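Sweeping a polished marble floor without just moving the dust around?
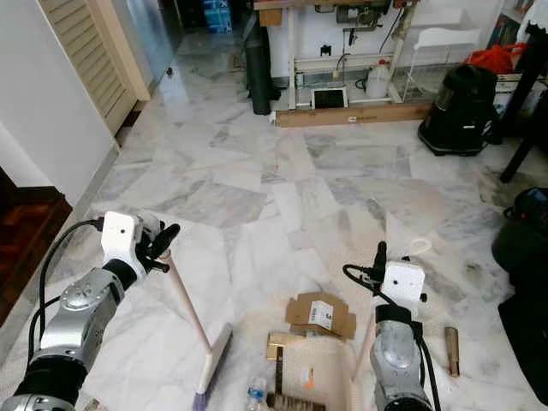
Horgan Neighbors Help Desk: Floors & Cleaning Team

Asked in March by fatden_tenant, viewed 778 times

We moved into a place with white and gray marble tile, which looked very grand on the listing. I own a long broom, a hand brush and a dustpan. With these I can relocate a pile of dust from one end of the hall to the other, leaving a thin gray line wherever the pan was. Tearing up moving boxes in the same room is not helping. Do I need a different broom, or different arms?

Answer 1 (accepted, 20 votes)
Noura Issa
Get the cardboard out first. It sheds as long as you keep stepping on it. Then sweep in short pulls toward you and keep the bristles on the tile at the end of each stroke. If you flick, the dust goes up, waits for you to leave, and comes back down.
For the gray line: back the pan up an inch, brush, back it up again, 6 times if you have to. Whatever is left gets a damp microfiber cloth, plain water. No vinegar on marble, whatever your aunt says.
Also wash the broom. Mine had been putting dirt down for a year.

Answer 2 (3 votes)
platik_fan
vacuum

Comment from fatden_tenant: On the hard floor setting, or the one that fires grit at my ankles?

Answer 3 (0 votes)
ivness200
I spent 200 dollars on a fancy mop and the line is still there. It's a nicer line. Following.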